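Section 4: Fitting the Clillia clip-in fringe

The Clillia fringe is designed to give you bangs for an evening without the eight months of regret that follow the real kind. Read this section through before you go near a mirror. First-time wearers should allow 22 minutes, and should not begin when the taxi is already outside.

You will need:
The fringe, in its net
Tail comb
Two spare snap clips
Dry shampoo (clean hair is slippery hair)

1. Brush your own hair back from the forehead. If you have a cowlick, deal with it now. It will not be talked round later.

2. Draw a horizontal part with the tail comb, two finger-widths behind the hairline. Pin everything in front of it flat.

3. Open all three clips on the fringe. A closed clip pushed hard against the scalp is still a closed clip. 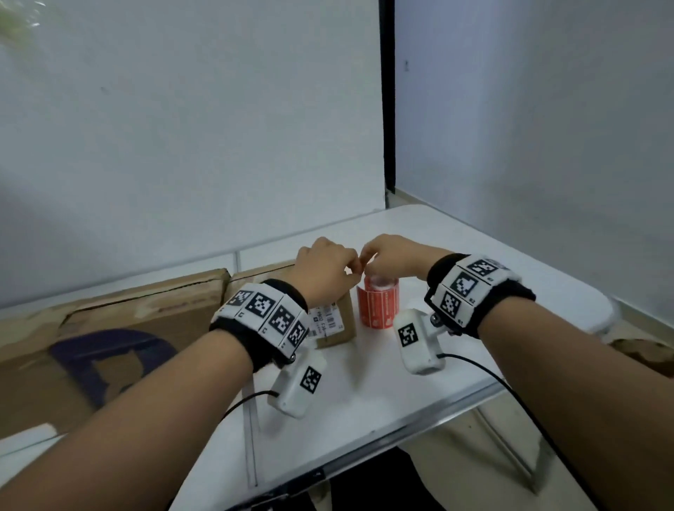 4. Check the shade before you snap anything shut. Hold the fringe against your own hair in daylight - bathroom bulbs flatter everyone and tell you nothing. If you own more than one piece, label the nets, because Calden Brown and Lengyel Chestnut look identical in a drawer and very different at a wedding. Any sticker will do, and a roll in a loud orange-red is hard to overlook. Pinch one off the top and put it on the net, never on the hair.

5. Seat the center clip first, then the sides. Press until each one clicks.

6. Shake your head. If the fringe moves independently of you, return to step 2.

Note: The fringe is supplied long on purpose. Our stylist Merja Hakala recommends trimming it while you wear it, a little at a time, with the scissors held vertically. She also recommends asking someone else to do it.

CAUTION: Keep heated tools below the setting marked 4 on the Kullham styler. Above that the fibers frizz, and they do not forgive.

CAUTION: Do not sleep in the fringe. It will be somewhere by morning, but rarely on your forehead.

To remove, open the side clips, then the center, and lift straight up. Return the fringe to its net. For washing, see Section 5.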